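Print this page | E-mail to a friend

The gripper that would not let go

When the fault finally showed itself it was on a Sunday, at the end of a long shift, and it looked like nothing much. A gripper had been told to open and it stayed shut.

Chelsea Ackroyd was at the desk at Rowbotham that evening, going through the day's recordings. She runs the handling work there, which means teaching machines to pick up clothing and other soft goods. People do the job first with hand-held grippers, and the recordings are used to train the arm.

"The person holding it said it had stuck," she says. "I said squeeze it again, and it opened. We carried on for another hour. That was my mistake, and I've written it down as my mistake."

The trouble was in the jaw reading. The software, a package called Skosa, works out how far apart the fingers are and stores that figure with every recording. For a stretch of the afternoon it had stored the same figure over and over while the fingers were plainly moving. Skosa gave no warning. As far as it was concerned a steady number was a good number.

Ackroyd's team had collected 1,929 recordings by that point. She had to decide how many could be trusted.

"You can't watch them all at full speed, you'd go mad," she says. "We wrote a check that looked for the jaw value sitting still for too long, and then two of us watched whatever it threw out. It found 60. Of those, 28 were properly bad. The others were people pausing to think, which is allowed."

By then a policy trained on the full set had already been loaded on to the arm. It would reach a garment, close on it, lift it and then go on holding it past the point where it should have let go. On the fourth try it dragged a scarf against the edge of the table and kept pulling until the force limit cut in and the arm stopped.

"No one was inside the line, so no one was hurt," Ackroyd says. "But the limit was set for a stiffer object than a scarf. If it had been caught on somebody's sleeve it would have pulled a good deal harder than I'd like before it gave up. We've brought the limit down."

The cause, when they traced it, was a cable. The lead from the gripper runs back past the wrist, and on one unit the connector had worked loose from being bent the same way all day. When it dropped out, Skosa repeated the last value it had. The supplier, Zotier, has sent a connector with a screw collar and the team has moved the strain on to a clip.

Has it changed how they work? "It's slower," she says. Every session now starts with the grippers opened and closed 4 times while somebody else reads the numbers off the screen. Any recording with a gap in the signal is thrown away whole. The operator can also call a stop for anything that feels odd in the hand, and the session doesn't restart until it has been looked at.

The bad recordings have been taken out and the knitwear set is being done again from the beginning, hats first.

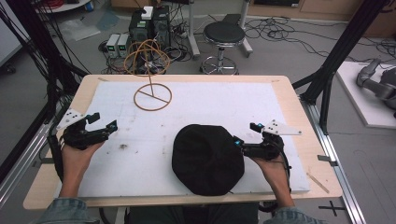 Pistamano had the same thing happen with a different make of gripper, and wrote to Rowbotham to say that clipping the cable hadn't cured it. Their advice was to have the software record a missing reading as missing, and to refuse to train on it.

Ackroyd agrees with that. She has asked for the change in Skosa and been told September. Until then the check runs every night on whatever came in during the day.

"It's picked up two more since," she says. "Both on the old connector. I've got that unit in a drawer now."

The arm is back in use at reduced speed. She wants a full week of clean releases before she puts it up again, and at the time we spoke it was on its third day.

We use cookies to improve your visit. By continuing to browse you accept our use of cookies. Manage settings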